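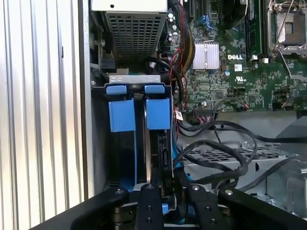 Janaína Frota asks that the drive sleds be handled only by their blue plastic parts – technicians new to the Urnari bench tend to reach for the cables first, and a connector pulled sideways is slow to put right.

Section 6. Drives and Main Board
Urnari Desktop Service Guide, August 2022

6.1 Before You Begin
1. Shut down the computer and unplug the power cord.
2. Fasten the grounding strap to your wrist and clip it to bare metal on the chassis.
3. Remove the side panel and store it away from the work area.

CAUTION: Do not open the power supply housing. It contains no parts that can be serviced.

6.2 Inspecting the Main Board
1. Check that the processor socket is free of dust. Do not touch the contacts.
2. Leave the retention frame raised until the processor is ready to be seated.
3. Confirm that no cable rests against the heatsink.
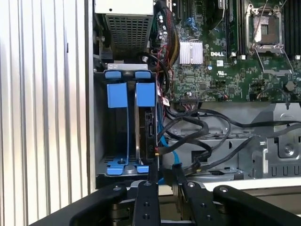
Figure 6-1. Main board with processor socket open.

NOTE: Bent contacts must be reported to the Batista service desk on Form 200. Do not attempt to straighten them.

6.3 Removing a Drive
1. Disconnect the data and power cables from the drive.
2. Press the blue release tabs and draw the sled straight out of the bay.
3. Place the drive in an antistatic bag and label it with the asset number.

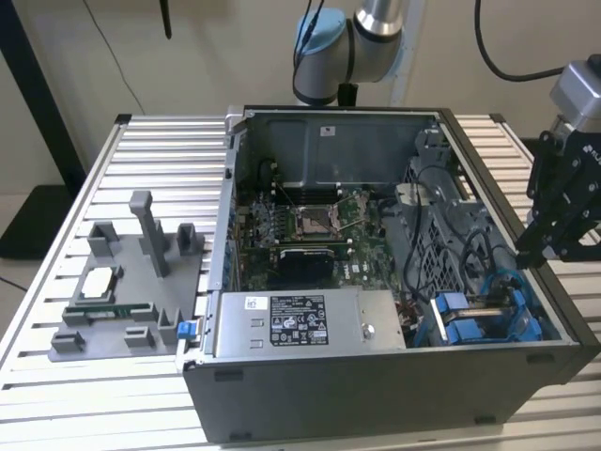 Figure 6-2. Chassis on its side, with blue drive carriers in the lower bay.

6.4 Refitting
Slide the sled in until it is fully seated, then reconnect both cables. Record the work in the Uvusdale log before closing the case.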